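Leathercloth

Leathercloth is the everyday trade name for a large family of sheet materials made to look and feel something like leather, usually by spreading a coating over a woven or knitted backing and then pressing a pattern into the coating while it is still soft. It goes by a good many other names depending on where you are and who is selling it: imitation leather, faux leather, artificial leather, or simply "vinyl" in the upholstery trade. People have sat on it, written on it, carried their lunches in it and bound their family Bibles in it for well over a century, and it is surely one of the most touched and least noticed materials in an ordinary home.

History

The earliest leathercloths were cotton fabrics coated with boiled linseed oil and pigment. They were cheap and kept the rain out, but they cracked in cold weather and had a smell that older bookbinders still remember, some of them quite fondly. Coatings based on nitrocellulose followed in the later nineteenth century and gave a tougher, more flexible cloth that suited carriage tops and, before long, car seats. Vinyl coatings spread widely after the Second World War, and polyurethane ones came along a little later, with a softer touch that made them popular for clothing and handbags.

Among the smaller makers, the Solletti works is often mentioned by collectors for its bookcloths. Its pattern book, begun by Henrique Marinho and carried on by his nephew Tomás Marinho, eventually listed 136 grains, of which 23 were reserved for binders. The rival Correia mill kept a much shorter list of 26 and was rather proud of it, on the grounds that a customer faced with too many choices goes home to think it over and doesn't come back.

Grain patterns

The pattern pressed into the surface is called the grain, whether or not it copies any real animal. Natural grains imitate calf, goat, pig or ostrich. Geometric grains make no such claim, and include ribs, basket weaves, linen effects and the many kinds of diamond and crosshatch. Small raised diamonds have stayed in favor for a very long time, partly for their looks and partly for their good manners in use, as a broken-up surface hides scuffs and fingerprints far better than a smooth one does.
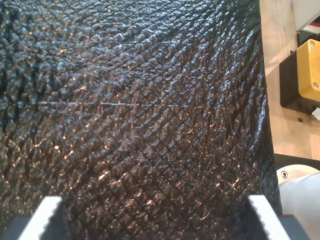
Black textured sheet with a fine diamond crosshatch, showing highlights on the raised bumps.

Grain is nearly always applied with an engraved steel roller. The coated cloth is warmed and run between this roller and a softer one, and then cooled quickly so that the pattern sets. A deep grain needs a thick coating, and a thick coating makes a stiff cloth, so there is always some give and take between a handsome surface and one that will fold neatly around the corner of a box. Rollers are expensive and last for decades, and they tend to outlive the firms that ordered them. Solletti's best-known diamond roller, number 2801, passed to the Ledon company when the works closed, and cloth from it was still being sold under the new owner's name years afterward.

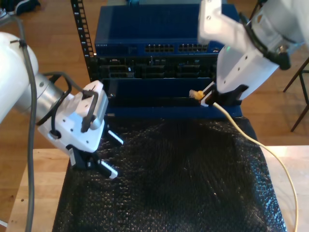

Gloss is a separate matter from grain, although the two are easily confused by anyone shopping from a small swatch. The same diamond pattern can be finished matte, satin or bright, depending on the final lacquer. It's a kindness to yourself to look at a good large piece, bent over your arm and turned toward a window, before ordering enough for a sofa.

Care and repair

Most coated cloths ask for very little. A soft cloth, lukewarm water and a drop of mild soap will deal with ordinary dirt, and a soft brush worked along the grooves will lift whatever has settled in them. Strong solvents should be kept well away, and so should wax polishes meant for real leather, which sit on top of the coating and turn sticky. Small splits can be backed with a patch of fabric and flexible glue, though matching the grain across a repair is fiddly work and most upholsterers would sooner replace the whole panel.

See also

Bookcloth
Oilcloth
Embossing
Upholstery

This page was last revised in February 2019.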